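Ticket: Rampenprüfstand Halle B, Neigung nicht reproduzierbar
Kategorie: Prüfaufbauten / Mechanik
Priorität: mittel
Status: gelöst, Nachkontrolle offen
Gemeldet von: Pui-shan Chang
Angelegt: Mittwoch, 29. Dezember 2021

Fehlerbild

Die verstellbare Rampe für die Steigfähigkeitstests (Typ Holto, zwei Plattenhälften mit Scharnier in der Mitte) hält den eingestellten Winkel nicht. Eingestellt werden 26 Grad. Nach mehreren Überfahrten mit dem Kettenfahrzeug Onar zeigt der Neigungsmesser einen kleineren Wert an. Die Abweichung ist nicht immer gleich groß. Ohne Last bleibt der Winkel stehen, auch über Nacht.

Die Rampe ist seit September im Einsatz. Bis zum Umbau der Seitenstützen ist das Problem nicht aufgefallen. Ob es vorher schon da war, lässt sich nicht sagen, die alten Protokolle enthalten nur den Sollwert.

Aufbau zum Zeitpunkt der Meldung

Fahrbahn: zwei OSB-Platten, je 1000 mm breit, Stoß in der Mitte, unten mit Querlatten verschraubt.
Stützen: links und rechts je eine Lochschiene mit Steckbolzen, Lieferant Pultent.
Boden: Estrich, Fußleiste der Rampe mit Klettband fixiert.
Neigungsmesser: digital, auf der oberen Plattenhälfte aufgelegt.

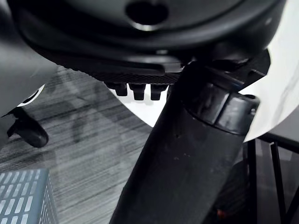 Bisher geprüft

1. Neigungsmesser getauscht. Gleiches Ergebnis mit dem Ersatzgerät. Beide Geräte auf der Richtplatte genullt, kein Unterschied ablesbar.

2. Steckbolzen kontrolliert. Die Bolzen sitzen mit Spiel in den Löchern, das war aber auch im Neuzustand so. Keine Verformung zu sehen. Bolzen links und rechts vertauscht, keine Änderung.

3. Scharnier nachgezogen. An zwei Schrauben war etwas Luft. Danach wurde die Abweichung kleiner, ist aber nicht verschwunden.

4. Klettband am Boden erneuert. Das alte Band war auf der rechten Seite voller Holzstaub und hat kaum noch gehalten. Mit dem neuen Band hält der Winkel die ersten Überfahrten, dann geht es wieder los.

Bei Punkt 4 ist mir aufgefallen, dass die Fußleiste beim Anfahren leicht nach hinten wandert. Mit Bleistift eine Linie auf den Boden gezogen und das Fahrzeug siebenmal hochgefahren. Danach stand die Leiste 6 mm hinter der Linie, rechts mehr als links. Die Rampe wird also flacher, weil der Fuß wegrutscht und die Stützen unten nicht mit ihm verbunden sind. Damit ist auch klar, warum ohne Last nichts passiert. 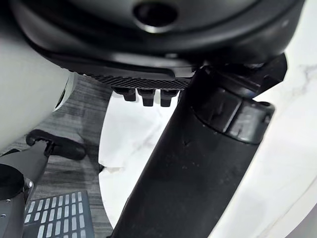 Maßnahme

Klettband durch feste Verschraubung ersetzen geht hier nicht, in den Estrich darf nicht gebohrt werden. Stattdessen wurden Fußleiste und Stützenfüße mit zwei Kanthölzern zu einem geschlossenen Rahmen verbunden. Die Kanthölzer liegen außen neben der Fahrbahn und stören die Ketten nicht. Je Ecke zwei Holzschrauben und ein Stahlwinkel. Unter den Rahmen kommt eine Gummimatte, damit er nicht als Ganzes auf Wanderschaft geht.

Achtung beim Nachbau: Die Kanthölzer erst anschrauben, wenn der Winkel eingestellt ist. Wer die Neigung ändern will, muss die hinteren Schrauben lösen. Das kostet jedes Mal einige Minuten und sollte im Testplan berücksichtigt werden – am besten alle Läufe mit gleicher Neigung zusammenlegen.

Ergebnis nach Umbau: Winkel nach derselben Zahl Überfahrten unverändert. Auch bei schrägem Anfahren und bei Vollbremsung auf der Rampe keine Verschiebung gegen die Bleistiftlinie.

Die Läufe ab dem Umbau der Seitenstützen sind im Protokoll mit »Winkel unsicher« markiert. Eine nachträgliche Korrektur ist nicht möglich, da der Istwert damals nicht notiert wurde. Für die Auswertung bitte nur die neuen Läufe nehmen.

Offen

– Gummimatte zuschneiden, liegt im Moment noch doppelt.
– Istwert vor und nach jedem Lauf ins Protokoll, Formular muss um zwei Spalten ergänzt werden.
– Zweite Rampe auf denselben Fehler prüfen.
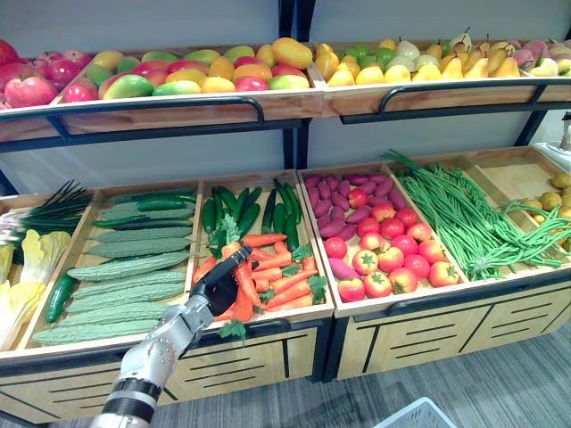

Tsai: Die zweite Rampe habe ich mir angesehen. Gleiche Bauweise, gleiches Klettband, die Leiste rutscht dort ebenfalls, allerdings nur auf der rechten Seite. Ich würde den Rahmen genauso bauen. Sind noch Stahlwinkel da oder muss ich bestellen? Und bitte die Schraubenlänge eintragen, die fehlt oben.

Pui-shan Chang: Winkel reichen noch für eine Rampe, liegen im Schrank neben der Richtplatte. Schraubenlänge messe ich nach und trage sie ein. Das Ticket bleibt bis zur Kontrolle der zweiten Rampe offen.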